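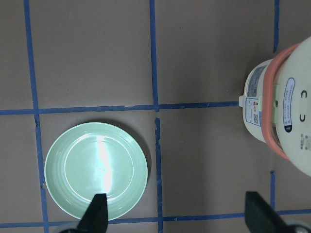
Call for Participants: Exam Glove Wear Study

Triltine is looking for adults who wear disposable gloves at work to take part in a paid study of nitrile exam gloves. The study compares our current Wallin glove with a new version that has a textured fingertip and a longer cuff. Both are powder-free and contain no natural rubber latex.

We need 100 participants in total. Applications close when all places are filled.

Who can take part

You may apply if you are 18 or older and you wear exam gloves for at least 4 hours of a normal shift. We would like to hear from nursing assistants, dental hygienists, phlebotomists, lab technicians, veterinary staff and home health aides. Students on a clinical placement are welcome if they meet the hours requirement.

You should know your glove size. If you are between sizes, put both on the form and we will measure your hand at the first visit.

Please do not apply if you have

a known allergy to nitrile or to rubber accelerators
open cuts, active eczema or dermatitis on either hand
had hand or wrist surgery in the past year
taken part in another glove or hand cream study since last June

What you will do

The study has 2 visits to our test rooms, plus a wear period at your own workplace in between.

At the first visit we measure your hands, check the skin and ask about the gloves you use now. You will then put on and remove several pairs, first with dry hands and then after using sanitizer, and do some short handling tasks: picking up small vials, peeling tape, opening blister packs, tying a suture knot if that is part of your job. Plan on a full morning or afternoon.

For the wear period you take home boxes of both gloves, marked only with a letter. You wear one for a week and then change to the other. Each day you fill in a short diary on fit, grip, sweating and any tears. Keep torn gloves only if they have not touched a patient, an animal or a sample. Your supervisor has to sign a form agreeing to this before you start, and we can't send gloves without it.

At the second visit we repeat the skin check and the handling tasks, and collect the diary and unused boxes.

Payment

Participants receive $100 after the second visit, paid by check or prepaid card. Parking is free. If you leave the study because of a skin reaction, you are still paid in full — tell us the same day and stop wearing the gloves.

Your information

Diaries are stored under a number, with names kept in a separate file. Results are shared with Culta, the company that makes the gloves for us, without names or workplaces. You can leave at any time without giving a reason.

How to apply

Fill in the participant form on the Triltine website or ask for a paper copy at the front desk. Include your job, usual glove size, dominant hand and the shifts you work. We will call those who meet the requirements to set a first visit. Evening times are limited.

Posted February 9, 2021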